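Unit 4 handout: Feeding the midfielder, or what to eat before, during and after a match

Good morning, everyone, and welcome back. Last time we finished up with training loads, and a few of you stayed behind to ask about food, so I have moved this unit forward. Please read it before the practical at Wulport and bring your match diary with you, even if there are only two or three entries in it so far.

1. What a match costs

A soccer match is a strange kind of exercise when you sit down and think about it. A midfielder walks, jogs, stops, turns, sprints flat out for three seconds, walks again, and keeps this up for an hour and a half with one proper rest in the middle. Most of the fuel for the hard bits comes from glycogen, the carbohydrate stored in the muscles and liver. When it runs low the legs still move, but the sprints get slower and there are fewer of them. If you have ever watched a tidy passing team fall to pieces late in the second half, low glycogen may be one part of the story (heat, nerves and plain tiredness are others, and we will get to those in Unit 6).

For our worked case we will use a player from the Dirneretti reserve side, whom we will simply call Player A. On a match day Player A aims to eat some 3000 calories in total. Please don't copy that number into your own plan! It belongs to one player, on one kind of day, and your forwards and goalkeepers will each need their own.

2. The meal before

Aim for a proper meal three to four hours before kickoff. Rice, pasta, potatoes, bread, oatmeal, whatever the player knows and likes, with a modest amount of lean protein and not a great deal of fat or fiber. Fat slows the stomach down, and fiber can make itself known at the worst possible moment, as anyone who has tried lentil stew before a noon kickoff will tell you.

Player A's meal before the match contains 85 grams of carbohydrate. Work out for yourselves what that looks like on a plate using the tables from Unit 2, and do it twice, once with rice and once with potatoes. I think you'll be surprised at how big the potato version is.

The golden rule, which I will repeat until you are all sick of it: nothing new on match day. Try it on a training day first, then on a harder training day, and only then let it anywhere near a match.

3. Halftime

You have less time than you think. By the time the players have sat down, had a drink and listened to the coach, there may be only a few minutes left for eating, and plenty of them won't feel hungry at all. Small and easy is the way to go: a few sips of sports drink, half a banana, some orange pieces. In the Nimri case study in your reader, the staff put the fruit out before the players came in, which is a small thing and worth stealing.

4. Snacks and the kit bag

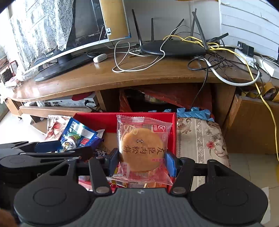

Snacks are where a careful plan usually comes apart, and I say that with great affection for every player who has ever emptied a vending machine on the way to an away match. What goes in the bag should be easy to carry, easy to open and familiar to the person eating it. Single-wrapped things are handy for this, and every country has its favorites. The round cake in the clear wrapper is a 肉松饼, a pastry with a filling of dried shredded meat, so a player who grew up with them may reach for one the way another reaches for a granola bar. Ask about such foods with interest, look up the carbohydrate and fat together, and find them a sensible place in the day, which for richer pastries is usually well away from kickoff.

5. Afterward

Carbohydrate, protein and fluid, started fairly soon after the whistle if there is another match within a few days. Chocolate milk and a sandwich will do very nicely. Player A drinks 300 milliliters of milk in the locker room and has a full dinner later on.

For the practical

Log your player's food in Pluvlow for one training day and one match day. Mark anything eaten in the 10 minutes before warmup separately. Write half a page comparing the two days, and bring it with you on paper, please, as the wireless at Wulport is not to be trusted.

Reading: reader, chapter 5, up to the section on caffeine.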